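Reading the Grain: A Conversation on Caring for Shared Tables

The Trurkley Library Furniture Program maintains the reading tables, desks, and benches used across the library's branches. Its director, Ximena Arriaga, spoke with the members' bulletin in June about the program's work and the choices that guide it.

Ms. Arriaga came to the program from a furniture repair shop, where she trained for eight years under Nassoro Kimaro. "He would not let me pick up a sander in my first winter," she recalled. "I swept, I sorted boards, and I learned to look at a surface before I touched it."

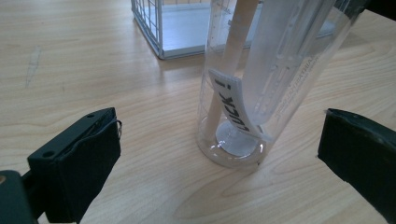
That training still shapes her approach. The program's inventory lists 929 pieces, and she would like most of them to stay in service well past her own retirement. "A public table is used by people who will never meet," she said. "We try to repair only what affects use. A small mark can stay where it is."

Her views on refinishing are cautious. Under an earlier policy, worn tables were stripped and recoated on a fixed schedule. The program ended that practice after a review by Declan Ní Bhriain, who found that repeated sanding had thinned several tops at the corners. Tables are now inspected twice a year and treated as needed. 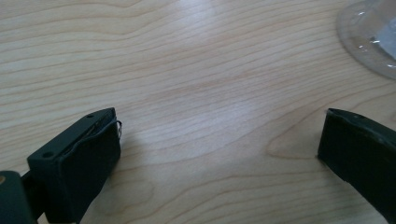 Finish remains the subject on which the program receives the most letters. Readers at the Kindel branch have asked for a higher shine, while staff at Ogola prefer a dull surface under their lamps. Ms. Arriaga takes a middle position. On a pale top with a slight gloss, she noted, reflected light can wash the grain out almost to white in one area and leave the stripes clear in another. "Some people find that lovely – I do – but it can be tiring if you are reading small print," she said. New desks at Kindel will be placed at right angles to the windows.
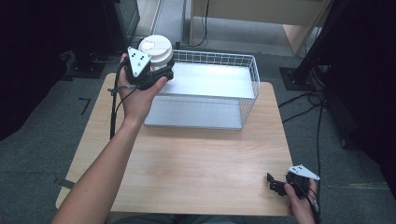 What should a reader do after spilling something on a library table?

"Blot it with a dry cloth and tell the desk," Ms. Arriaga said. "Please do not rub it, and please do not use a spray from home. We would much prefer to hear about it the same afternoon."

Requests for repairs may be left at any branch desk before 5 p.m.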